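Home | Lettings | Inspections | Forms | Contact

Search this site Enter keyword Go

Furnished Unit Inspection Checklist: Bedroom and Laundry Closet
Treltwood, Unit 5
Inspected Sun 23 March. Inspector: Gwawr Morris. Reviewed by: Glenys Te Moana.

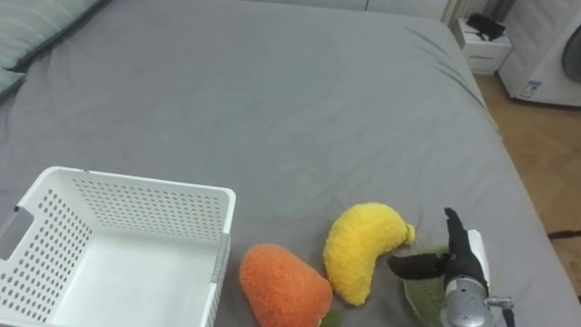

1. Smoke and carbon monoxide alarms

1.1 Smoke alarm in bedroom, ceiling mounted: PASS. Sounded on test button.
1.2 Smoke alarm in hallway: PASS. Battery replaced during the visit. Old battery was from December.
1.3 Carbon monoxide alarm outside bedroom: FAIL. Unit chirps and the end-of-life light is on. Replace the whole unit, not the battery.

2. Windows and exit

2.1 Bedroom window opens fully without tools: PASS. Stiff for the last few inches. Track brushed out.
2.2 Window lock: PASS.
2.3 Blind cords secured to wall cleat: FAIL. Cleat is present but one screw is missing and the cord hangs free. High priority in any unit let to families with small children.
2.4 Clear path from bed to door: PASS.

3. Bed and bedding

3.1 Bed frame bolts tight: PASS after adjustment. Two bolts at the foot took a quarter turn.
3.2 Mattress seams, underside and headboard checked for insects: PASS. No signs.
3.3 Fitted sheet correct size: PASS. Gray.
3.4 Mattress fire label attached and readable: PASS.

4. Electrical

4.1 Outlets and cover plates: PASS, except outlet behind the nightstand. Plate cracked at lower corner. Replace.
4.2 Bedside lamp cord: PASS.
4.3 Space heater: NOT PRESENT. Tenants may not bring their own over 700 watts. Rule is in the Skakmont house book.
4.4 Extension cords used as permanent wiring: FAIL. One found under the rug, feeding the lamp. Removed and left with the office.

5. Laundry closet

5.1 Dryer lint screen: PASS.
5.2 Dryer vent hose: FAIL. Foil hose crushed behind the machine, with lint along almost 40 inches of it. Do not run the dryer until replaced. Pollock to quote for rigid duct.
5.3 Washer hoses: PASS. No bulges or rust at the fittings.
5.4 Shutoff valves turn by hand: PASS. Cold valve weeps slightly when half open. Recheck next visit.

Reviewer comments (G. Te Moana)

Items 1.3 and 5.2 must be closed before the unit is let again. Item 2.3 can be done on the same call. I disagree with the pass on 5.4. A weeping valve should be entered as MONITOR so that it carries over to the next sheet. Please amend.

Forkari work order to be attached once issued.

Contact the inspections desk | Copyright Skakmont Lettings | Back to top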